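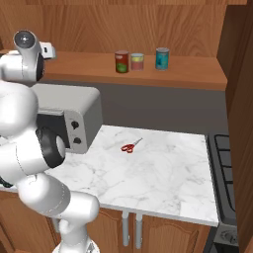
Ulwood Shared Workshop, Home Robotics Group

Handout 6: Rehearsing a Kitchen Task in Simulation
Notes prepared by Lachlan Dalgleish for members taking the arm build

1. Purpose of the session
Members who have completed the bench assembly will now move to the simulated kitchen. The scene is called Mottram and is kept on the workshop machine. All motion programs must be run there before they are tried on the arm at the Clilteck bench. No exceptions will be made for short programs.

The session begins at 6 in the evening and members should have read sections 2 to 4 beforehand.

2. The layout
The arm stands in front of a marbled worktop. The fixed obstacles are the countertop oven on the left, the long wooden shelf on the back wall, the stove on the right and the tall wooden cabinet beside it. Three cans stand on the shelf. They are not part of the present exercise, but they count as obstacles and any contact with them is to be entered in the log.

The object for this exercise is the pair of scissors with red handles, lying flat on the worktop to the right of the oven. Flat, thin objects are harder to pick up than cans or boxes. The fingers must come down close to the surface without pressing into it, and a height error of a few millimetres is enough to spoil the grasp.

3. Planning the approach
Members are asked to write down, in joint order, the pose they intend to use at the start, above the object and at the grasp. The Tilby planner will accept a target without these notes and will usually find a path, although the path may pass much nearer to the shelf than is acceptable on real hardware.

The elbow deserves particular care. Most collisions recorded last term involved the elbow or the wrist housing, while the gripper itself was clear. Turn on the clearance display and keep a margin of at least 12 cm between the upper links and the shelf edge.

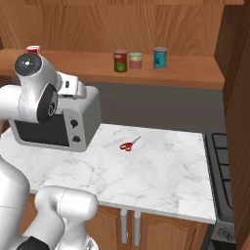

Figure 2. The arm over the oven side of the worktop, scissors still on the marble.

4. Viewpoint
Checking from a single viewpoint is not sufficient. In Figure 2 the upper arm overlaps the top edge of the oven, and the true gap between the two cannot be judged by eye. Read the distance from the clearance table before approving the path.

5. Work to be handed in
(a) The pose notes described in section 3.
(b) The log from one full run, saved under the member's locker number.
(c) A short paragraph on the smallest clearance recorded and where in the path it fell.

Logs should be left in the November folder. Bench time will be allotted once they have been read.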